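A Green Light Is Not a Grip Check

Everaldo Queiroz 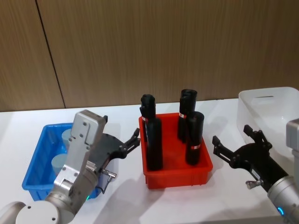 Two-arm sorting cell at Grurnham, with the red crate between the grippers and the blue crate behind the left arm.

The February stoppage at Grurnham has been written up as a gripper fault. I think that is the wrong heading, and filing it there will lead to the wrong repair.

The facts are short. Over one shift the cell logged 158 transfers as complete. Four of them had not happened. The gripper closed, the motor current rose past the threshold, and the controller recorded a part in hand. In each case the fingertips had closed on the crate rim. The arm then lifted, the crate tilted, and on the last occasion the second arm was already on its way in. The two collided at low speed. Damage was limited to a bent fingertip and a cracked connector housing.

Dovhaniuk, who supplied the grippers, has offered stiffer fingers. Skoton, who integrated the cell, wants a higher current threshold. Neither change touches the cause. Current tells you that the fingers met resistance. It does not tell you what they met, and a crate wall resists very well.

Finger width at the end of the stroke is already measured. Nothing reads it. A cylinder of known diameter should stop the fingers within about 2 mm of a known opening, and a crate rim is far thinner than that. Comparing the two numbers would have caught all four false grips before the lift.

I would go further and hold the second arm outside the shared zone until the first has confirmed width and cleared the rim. Skoton objects that this adds 3 seconds per cycle. It does, and the cell at Zirnomel runs with that delay and meets its daily count.

The status lamps on these arms report power and controller state – they were never wired to anything else. Operators read them as approval to proceed. Until the width check is in, I would keep the Grurnham cell at reduced speed, one arm at a time.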